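Notes from the Mending Table
Apr 24, 2020

Dear all,

I had meant to write to you about the spring wool fair, and had even got as far as drafting a list of the stalls I was looking forward to, but of course there is no wool fair this year and so you will have to put up with me on the subject of jumpers instead. More exactly, on the subject of putting them away for the summer, which I have been doing a little at a time at the kitchen table, with the back door open and the blackbird shouting at me from the shed roof.

I know some of you do this job in an afternoon. Hilde Mertens wrote to me last week to say that hers were all washed, dried, folded and in the chest before Easter, and that she had then cleaned the chest handles with a toothbrush. I admire this very much. Mine takes the best part of a month, partly because I keep finding things that need a stitch, and partly because April in Narkanlow is not to be trusted and I always end up pulling something thick back out again for the evenings.

Let me start with the washing, as that is what most of your letters are about. Please do wash woollens before you store them, even the ones that look perfectly all right. Moths are much fonder of a jumper that has been worn than of a clean one, and a drop of soup you never noticed in February will be a neat little hole by the time you want the thing again. I use lukewarm water in the big sink, a small squirt of wool wash, and I leave each one to sit for 12 minutes while I make a pot of tea. No rubbing, no wringing. Then I let the water out, press down gently with flat hands, and rinse in water of the same warmth. It's the sudden change that does the harm as much as the heat itself, or so my aunt always told me, and I have only ever felted one cardigan, which was when I was in a hurry and didn't listen to her.

For getting the water out, roll the jumper up in a big towel like a Swiss roll and kneel on it. There are more dignified ways, I am sure, but this one works and it's free. Then lay it flat, ease it back to the shape you want, square up the shoulders, and leave it well away from the radiator. Mine go on the spare bed on top of a couple of old towels, and the spare bed is not fit for guests until June. This year that hardly matters. 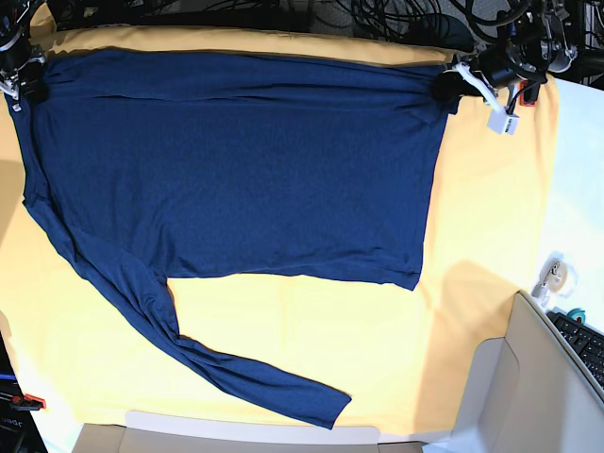

Now, the mending. I always look my knits over before they are folded, and I do it in daylight, by the window, holding the cloth up so that the thin places show. Elbows first, then cuffs, then under the arms, and then that spot low on the front where a belt buckle or the edge of a worktop rubs away at it all winter. A thin place caught now can be strengthened in ten minutes with a bit of Swiss darning, following the line of the old stitches with a blunt needle. Left until the autumn it's a hole, and a hole is an evening's work and a fair amount of muttering.

Several of you have asked what I do about matching the colour. The truth is that I have given up trying with dark blues and blacks. You can hold a strand against the sleeve in the shop and swear it's perfect, and then you get it home and it's green. I now choose something that is plainly a different shade and enjoy it. Gijs Van Rooij has gone a good deal further than I have and mends everything he owns in mustard, including his socks and one very respectable waistcoat, and I must say it suits him. He has been buying his darning wool from Mansour, who are still posting orders out although the shop itself is shut, and he tells me the little cards are 5 pounds for a mixed set. Do be patient with them, they are only two people and a cat.

On storing, a few words. Fold, please, and never hang. I fold the sleeves across the back, then bring the bottom up to the shoulders, and lay the heaviest ones at the bottom of the box. I used to be very strict about tissue paper between the layers and I have slowly stopped bothering, and I can't say the jumpers have noticed. Cedar balls smell lovely but they do fade, so give them a light rub with sandpaper each year to wake them up. Lavender bags are nice too, and if you have a bush in the garden you can make a dozen from an old pillowcase (mine are very lumpy and I have stopped apologising for them). The thing that matters most is a lid that shuts properly. I have a set of Grudix boxes that I bought for the attic years ago and they are ugly as anything, but not a single moth has got in.

If you do find moths, don't despair and don't throw everything out. Bag the jumper up, press out the air, put it in the freezer for a fortnight, and then shake it outdoors. Hoover the drawer, especially the corners, and empty the hoover straight away. A reader in Imovden wrote to say that she had to choose between her fish fingers and her husband's fishing jumper, and the jumper went in first. Quite right too.

A bit of housekeeping before I go. The mending circle is still having its meetings by telephone, in pairs, and if you would like a partner to ring for a chat while you darn, drop me a line and I will match you up. The list of people getting this letter has reached 263, which astonished me, as it began as a note to the neighbours. The November swap is still in the diary and I am keeping it there until somebody makes me take it out. We had roughly 200 garments on the rails last time and I would dearly like to see it happen again, so if you are clearing out, please keep a bag by for us.

Next time I hope to write about buttons. I have a tin of my grandmother's that I have been sorting in the evenings, and there are some glass ones in it that I can't place at all, with a tiny flower on the front and a metal loop at the back. If any of you know about such things, do write and tell me, and I'll put your answers in the next letter.

Keep well, and mind your elbows.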